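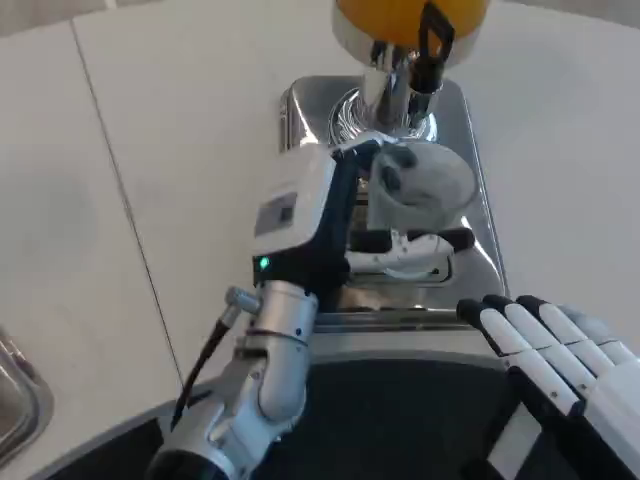
Staff in the Drakent building take their breaks on the second floor, where the refreshment counter opens before the first shift and closes after the last. Until September the counter was staffed by two attendants at a time. One of those positions is now filled by a robot, which the operations department introduced under a program called Novden. Joyce Bakilana, who has managed the counter for Flirumell since it opened, agreed to discuss the change for this publication.

Ms. Bakilana was not consulted on the decision to buy the machine, but she was asked to plan its duties. She began by writing down everything an attendant did during a shift. "The list was longer than management expected," she said. "Filling a cup is a small part of it. People ask where the meeting rooms are. They tell you the milk is off. I had to decide which tasks could be handed over and which could not."

The robot was assigned to the dispensing machine. It holds the cup under the spout with a gripper on its left arm, and it has a jointed hand on the right. Washing, restocking, cleaning and all contact with suppliers remain with the attendants. On its busiest day so far the counter served 612 drinks. The target set in the original proposal was 800, a figure Ms. Bakilana considers unsuitable for the size of the room.

"The line does not move faster than it did with two experienced people," she said. "It moves at the same speed all day, and that helps me with planning. At three in the afternoon a person is tired."

Adhiambo Nyamweya has worked at the counter for six years and is the attendant most often on duty beside the robot. She described the first weeks as difficult. Cups had to be left in exactly the right place, and she was required to stop her own work whenever the system asked for help. She recorded 31 such requests on the first day.

"I felt that I was working for it," Ms. Nyamweya said. "I would be halfway through an order of supplies and I would have to go back and move a cup. Now it is two or three times in a shift, and I know from the sound of it when I will be needed."

Her duties have since been rewritten. She prepares the weekly order, keeps the hygiene records and trains new staff on the equipment. Her job grade was raised in consequence, although she noted that the adjustment came two months after the new duties began. Both women said that this delay caused more resentment than the robot itself.

No attendant was dismissed. One colleague moved to the mail room at his own request, and his position at the counter was not filled. Ms. Bakilana said she would not describe that as having no effect on employment. "There was a job here and now there is not," she said. "We should say so plainly when we report on the program."

She also raised the matter of conversation. Some of the 300 employees in the building used the counter mainly to talk for a minute, and several complained during the trial. In response, the service point was rearranged so that an attendant stands where orders are collected. Ms. Nyamweya supports the arrangement. "They still want to tell someone about their weekend," she said. "I have more time to listen than I had before."

A second robot has been proposed for the Gu annex, which has no refreshment service at present. Ms. Bakilana has asked that the attendants' duties and pay be settled in writing before any equipment is delivered. She has also requested that Ms. Nyamweya take part in the planning from the start. A reply from the operations department is expected when the next budget is approved.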